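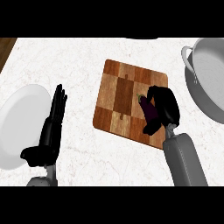 Gililwood Board Oil, 8 oz bottle
Reviewed 10/05/2019

I have been meaning to write this one up since April, when I finally ran out of the Pisto oil I'd been using forever and decided to try something new. If you have wooden boards and spoons you love (and I have far too many, just ask my kitchen drawers!), you know how thirsty they get over a dry winter.

The Gililwood is thinner than I expected, almost like salad oil, and it soaks in fast. I put it on after supper with an old T-shirt, leave it overnight, and buff in the morning. My oldest maple board came to me from my grandmother looking gray and fuzzy, and after three coats it has a soft glow again — not shiny, just healthy. It has hardly any smell, which I was so happy about, as the Larisent wax made my whole pantry smell like oranges for a week.

Now for the grumbles. The cap drips. Every single time! I keep the bottle on a saucer now. And at 26 dollars it costs more than I like to spend, though a bottle does go a long way and I still have a good third left.

I'd buy it again, but I'd pour it into a squeeze bottle the minute it came home. Next up I'm trying the Buthelezi spoon butter — it's sitting on my counter waiting for a free evening.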